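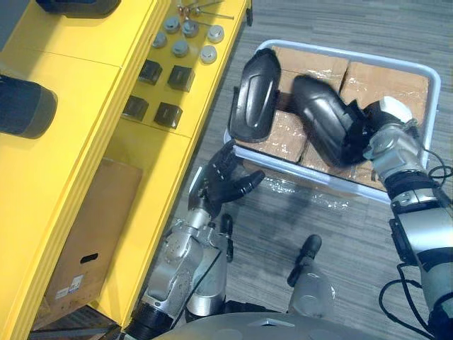 How Do Small Parts Stay Sorted?

Ever tipped out a box of building bricks and then couldn't find the one you wanted? Now think of a workshop with 598 little pieces. Yikes.

So people sort. Every day, all day.

Same with same

First rule. Round caps go with round caps. Square blocks go with square blocks. Thin rods and pins get their own spot, becuase they love to roll away. Put things in rows and a gap shows up fast. Hey, one's missing!

Trays and boxes

A tray is flat and low, with a lip around the edge. Good for stuff you need soon. You can see it all at once. A cardboard box is deeper. Good for stuff that can wait. Lots of boxes have a hole in the side for your fingers. Handy when it's heavy!

And clear plastic wrap? Keeps dust off, and you can still peek at what's in there.

Trays with a shape

Some trays aren't plain at all. They're made in the shape of something. Think of an egg carton, each egg has its own little seat. Or a black tray shaped like the bottom of a shoe. Low walls on the sides, round at one end. Set three in a row on a yellow table and they're super easy to spot. Dark on bright, see?

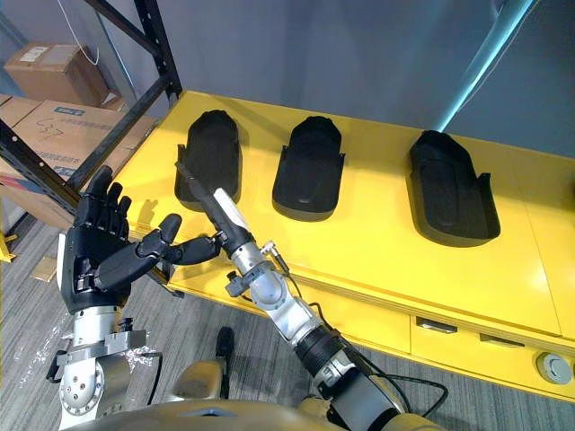

Try it at home

You need: a muffin pan, 17 small things (buttons, beads, coins), a timer.

1. Mix everthing up in a bowl.
2. Start the timer. Sort by shape, one kind in each cup.
3. Stop. Write down your time.
4. Mix again, but sort by color. Faster or slower?

Our best time was 52 seconds. Beat that!

Grown-ups: keep tiny things away from little brothers and sisters.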